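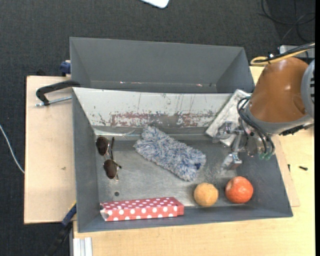

Porridge every morning and hungry by ten – what am I doing wrong?

plumduff
Hello all, long-time reader, first post. I've been trying to sort my eating out since February and I've swapped toast and jam for porridge, because everyone tells me it keeps you full until lunch. It does not keep me full until lunch! I have a decent bowl at seven, made with water and a spoonful of honey, and by ten I'm eyeing up the biscuit tin at work. My app says the bowl comes to 362 calories, so it's hardly a tiny meal. Is it me?

Drildale_Dan
Water and honey is your problem. Hardly any protein in that. Make it with milk, stir in some plain yoghurt at the end and leave the honey out for a fortnight. I was exactly the same.

ottoline7
What sort of oats? I had the instant sachets for years and was starving all morning, then moved to the big chunky ones and it made a real difference to me. They do take longer, mind.

plumduff
Sachets, yes... the golden syrup ones when I run out of the plain. I know, I know.

gasa_gardener
I'm going to disagree with the pair of you. I eat porridge made with water and nothing else and I'm fine until one o'clock. Some people just aren't hungry in the morning and some are. If you're hungry at ten, have something at ten! An apple and a bit of cheese won't undo anything.

Drildale_Dan
Fine if you stop at an apple. I never did, it was an apple and then whatever was in the kitchen at work. Sorting breakfast was easier for me than trying to be sensible mid-morning.

gasa_gardener
That's you though, Dan. She asked about porridge, and you've had her off honey for a fortnight already.

ottoline7
Can I ask what you're eating for the rest of the day, plum? If supper is small you might be starting the morning short.

plumduff
Yesterday was 2205 all in, according to the app, and nearly 504 of that was the flapjack I had after the porridge gave up on me (the Favel bakery ones, they're enormous). Supper was soup.

Lytvynenko
Soup and nothing with it? I'd be hungry too. My gran did buckwheat for breakfast with a fried egg on top and I still have it at weekends. Takes a bit of getting used to but I'm good until 2 most days.

plumduff
Ooh, never tried buckwheat. Do you soak it?

Lytvynenko
No, just rinse it and simmer with the lid on. Bit of butter and salt. Don't stir it too much or it goes to mush.

Drildale_Dan
Egg on top is protein, I'll just point out.

gasa_gardener
Yes all right Dan.

plumduff
Going to try milk and chunky oats this week and buckwheat at the weekend. Will report back – the flapjacks are staying, but maybe half of one.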